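I want to make a case for leftovers. I mean cooking too much on purpose, sending people home with it, and eating the same thing three days running without feeling sorry for yourself.

I grew up in Stirkstead, where you couldn't leave anybody's house without a container of something. You'd stop by to return a ladder and walk home with half a meatloaf. My mother kept a drawer (it's still there, it still doesn't close) full of old margarine tubs and their lids, and she knew by sight which lid went with which tub. When I was a kid I found all of it deeply embarrassing. Other families had matching sets with snap-on corners! We had a tub that said margarine and held, depending on the week, rice, buttons or gravy.

Then I moved to Citholm, which is a fine town with good bread and terrible parking, and I noticed that people there eat differently. Dinner is exactly as much as the people at the table will eat. Four chicken thighs for four people. I went to a dinner party my first winter where the host had weighed the pasta. It was delicious and I was hungry again by ten o'clock, standing in my own kitchen eating crackers over the sink.

I don't want to be unfair about this. Food costs a lot, refrigerators in apartments are tiny, and throwing out a pan of moldy lasagna feels awful. I understand why somebody would shop for exactly one meal at a time. But I think something goes missing when every meal comes out even, and I've been chewing on what it is for a good long while.

Part of it is plain laziness, and I'm in favor of laziness. If I'm going to chop onions, I'd like to chop them once and be done until the weekend. A big pot of beans takes the same attention as a small pot of beans. You stir it, you wander off, you come back. On the second day the beans are better, too. Chili, curry, anything with cabbage in it, most soups, all of them want a night in the fridge to pull themselves together. Fish does not. Please don't keep fish.

The bigger part is what happens with other people. When there's extra, you can give it away without it turning into an event. Bringing a neighbor a meal you cooked specially for them is a wonderful thing to do, but it carries some weight. They feel they owe you one. They wash your good dish and agonize over whether to return it empty. If you knock and say "I made way too much soup, could you take some off my hands," they're doing you the favor. I've used that line for years and more than half the time I made way too much soup entirely on purpose.

My upstairs neighbor and I went 19 months without exchanging anything more than a nod, and what broke it was a baked ziti. I'd doubled the recipe and then the people I'd invited couldn't come. So up I went with a pan of it, in my slippers. The following week there was a bag of plums on my doorknob, no note. We've traded keys since then. I couldn't tell you what we'd have talked about without the ziti, and I'm pretty sure we'd still be nodding.

And this brings me to containers, about which I have strong feelings. 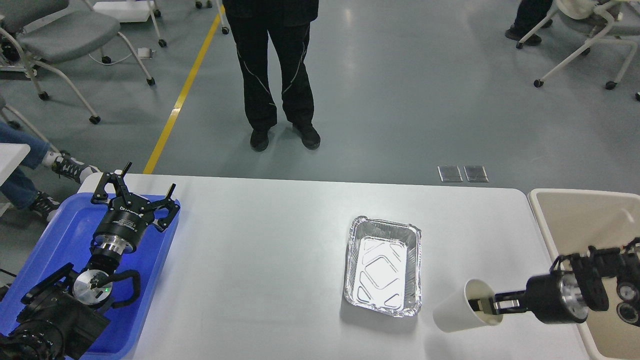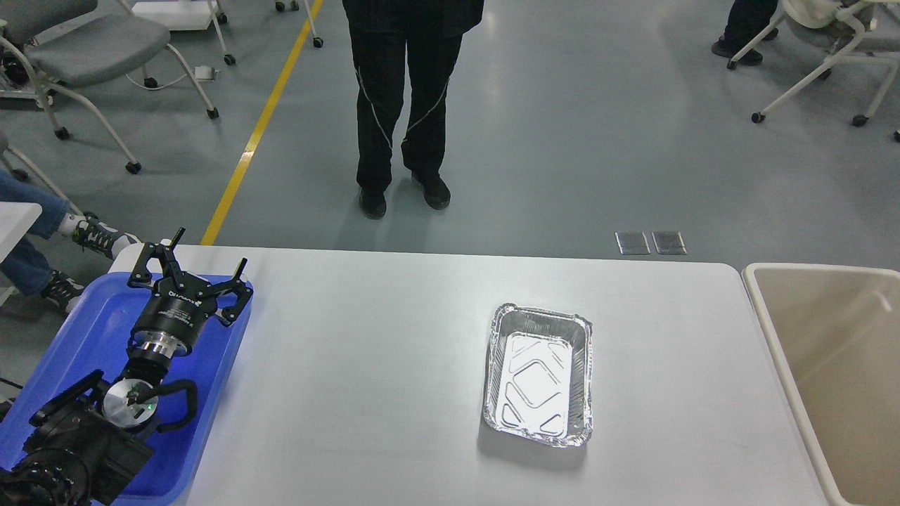 The best container for giving food away is one you never want to see again. That's the whole test. I love a heavy glass dish with a proper lid and I own a few, and I have learned not to let them out of the house, because the moment one leaves I start keeping a little ledger in my head about who has it. It's a horrible way to think about your friends. A foil pan carries none of that. It's cheap, it goes straight in the oven, you can write "350, half an hour" on the lid in marker, and when it's done the person can rinse it and use it again or not, and you'll never know.

Yes, it's disposable, and I do feel a twinge. I wash mine and get a few rounds out of them before they spring a leak. A friend who's stricter than I am uses only old yogurt tubs and jars, and she's probably right, though you try baking ziti in a jar. My own view is that a foil pan that moves a whole dinner from my kitchen to somebody who needed a dinner has earned its keep, and if you've got a better system I'd be glad to hear it. I've gone back to keeping margarine tubs as well. I have a drawer. It doesn't close.

There's a grocery in Citholm called Gebru where I do most of my shopping, and they keep a shelf near the back door where things go in the last hour of the day. Bruised peppers, rolls from the morning, the ends of the cheese. It used to be that you had to ask about it, sort of quietly, and people were shy. Then they put the shelf out where everyone walks past it and marked everything down to next to nothing, and now I see all kinds of people picking through it, in work boots, in nice coats, with toddlers. I get my soup vegetables there. A soft pepper doesn't know it's soft once it's been in the pot for an hour.

I bring this up because I think the shyness is a real obstacle. A lot of us picked up the idea somewhere that leftover means second-rate. You can hear it in how people talk: "Oh, it's just leftovers." They'll apologize for serving you a stew that took them all of the previous afternoon! I've been guilty of it. I had somebody over for lunch in June and spent the first five minutes explaining that the roast pork was from the night before, as though I'd pulled it out of a hedge. They had three helpings.

I also think we've been sold something. I signed up for one of those meal box services for a little while, an outfit called Fliltoter, mostly because they offered a cheap first month. Everything came in its own small packet. One packet held two teaspoons of soy sauce. I'll say this for it, I learned to cook a couple of things I'd never have tried, and the instructions were very clear. But there was never a scrap left when I was finished. No half onion to use up, no heel of ginger, nothing that made me open the fridge the next day and wonder what I could do with it. And that wondering is where I learned to cook in the first place. Fried rice is a wondering dish. So is bread pudding, so is hash, so are about half the soups in the world. Somebody had some stuff and didn't want to waste it.

I canceled and went back to my big pot.

A few practical notes, for anyone who's coming around. Let the food cool a bit before you put the lid on, but don't leave it on the counter all evening and forget about it. Put it in shallow containers so it chills faster. Label it, even when you're certain you'll remember. I once thawed what I believed was tomato sauce and poured strawberry puree over a plate of spaghetti, and I'd like to spare you that. Keep dressing away from salad until the last second. Rice can go in the freezer flat, in a bag, and comes back beautifully with a splash of water.

And when you're giving it away, don't make a speech. Ask about allergies, say what's in it, hand it over, go home. If they don't eat it, that's fine. If they hate it, they'll never tell you, and that's fine too. I've received some very strange casseroles in my life (one had grapes in it, warm ones) and I remember every single one of those people fondly.

I called my mother while I was writing this to check on the drawer. She said she'd finally cleared it out last spring, and I was quite upset for a second. Then she said she'd needed the space for the newer tubs.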